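Part 2: Laying out the cloth and building your first stack

Right, you've unpacked the Belosden block set and you've got bits of cardboard all over the floor (I did, anyway). Before you build anything, get the cloth down. I used to skip it and go straight onto the table, and I spent half my evenings picking cubes up off the lino.

What you need for this part:
The blocks
A plain cloth, big enough to hang at the back and still come forward over the table. Mine's green.
Two clips or a bit of tape

Putting the cloth up

1. Fix the top edge first. I clip mine to a shelf, but Yae Honda tapes hers straight to the wall and it stays up just as well.

2. Let the rest drop down and pull it towards you so it runs over the table in one piece. Don't pull it tight! You want a soft bend at the bottom, and if it's stretched the whole thing slides forward the moment you lean on it.

3. Press out the lumps where the blocks are going to stand. I don't bother ironing. Creases are fine at the back, and fine underneath too so long as there isn't a ridge right under a block.

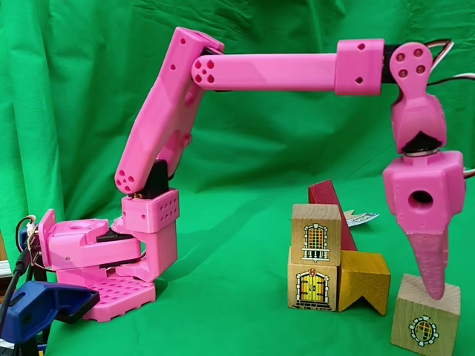
Do the flattening with the side of your hand, working outwards, and then leave it alone. If you keep fiddling you only move the creases somewhere else (ask me how I know).

Note: a thick cloth lies better but it's spongy, and a tall stack will lean on it. I tried a lovely heavy one from Løken and gave up after 2 goes. An old cotton sheet is plenty.

Building the stack

1. Choose your spot before you pick up a block. I like to build off to one side, as it leaves the rest of the cloth free for sorting.

2. Start with the widest flat pieces you have and give each a gentle push down into the cloth. If it rocks, lift it, smooth the cloth and try again.

3. Put the next layer across the joins, the way a bricklayer would. Wooden blocks with nothing holding them together will wander apart otherwise, especially on fabric.

4. Save the cubes and any pointy shapes for later on. Cubes are the handiest pieces in the box and you'll always want one more.

5. Have a look from the front, and then from the side. A stack can seem dead straight from your chair and be leaning like mad from the other end of the table.

Caution: never tug the cloth once there's something standing on it, not even a tiny bit. If a crease is bothering you, take the blocks off first. And keep the small pieces well away from babies and anyone else who still puts things in their mouth.

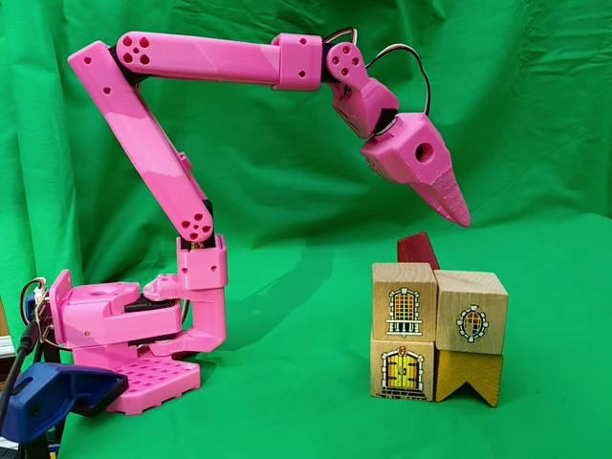 Taking it down again

1. Lift the blocks off from the top, a layer at a time.

2. Wipe them with a dry cloth. Never soak them, or the wood swells and they won't sit square.

3. Unclip the cloth last, and shake it outside before you fold it.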